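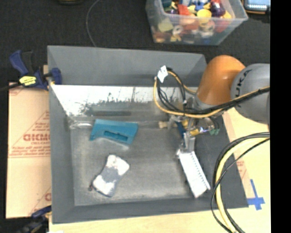 marcus_ro
Niamh, you said last week we'd all have one of these sorting the kids' toys by Christmas. I'll believe it when it can do my living room floor, under the sofa included.

niamh_macc
I said by some December, Marcus, I didn't say which one! But look, picking bits out of a bin is most of tidying up, isn't it? Odd shapes, all jumbled together, no two the same. If an arm can get hold of one long white thing and leave the rest alone, I reckon we're closer than you think.

marcus_ro
Getting hold of it is the easy bit. Where does it go? My two have a box for bricks, a box for "nice" bricks and a box I'm not allowed to touch. Good luck programming that.

Dolix
Shop floor person here. We've had an arm on returns at Ernanton since the spring and I'd say it's good at about half the job. On a decent shift it did 218 picks an hour, on a bad one 178. Boxes, bottles, anything stiff – fine. Give it a soft toy or something in a floppy bag and it dithers, drops it, has another go. I end up doing those by hand while it waits for me like a dog at a door.

niamh_macc
218 sounds brilliant to me. I doubt I manage that with the Lego and I've got thumbs.

Dolix
Oh it's quick enough. But my colleague Nabila does more than that on soft stuff and she's chatting the whole time. Also she doesn't need a table clamped down and a safety fence.

shoshana_b
Can I be the grumpy one? Every one of these threads ends up comparing a factory arm with a house. Nobody is bolting an orange arm to my kitchen worktop. We bought the Sundulent floor cleaner and it has been stuck under the radiator 49 times (yes I kept a tally on the fridge, I was cross). That's where household robots are, as far as I'm concerned.

marcus_ro
49!! Get a broom.

shoshana_b
I have a broom. The broom has never been under the radiator.

dexter_iwasaki
I don't agree, Shoshana. The grabbing part is the hard part and it's getting better every year, the wheels and so on can be sorted out later. I'd take a slow one. If it spent all night putting the toys away while we slept I wouldn't care how many goes it needed.

shoshana_b
You'd care about the noise at 3am when it drops a fire engine.

dexter_iwasaki
Fair point, hadn't thought of that.

Dolix
What would you let it do first, Dexter? I'd go for emptying the dishwasher, but only the plastic stuff to start with.

dexter_iwasaki
Pairing socks. I'd pay silly money.

Dolix
Socks are floppy, mate. See above.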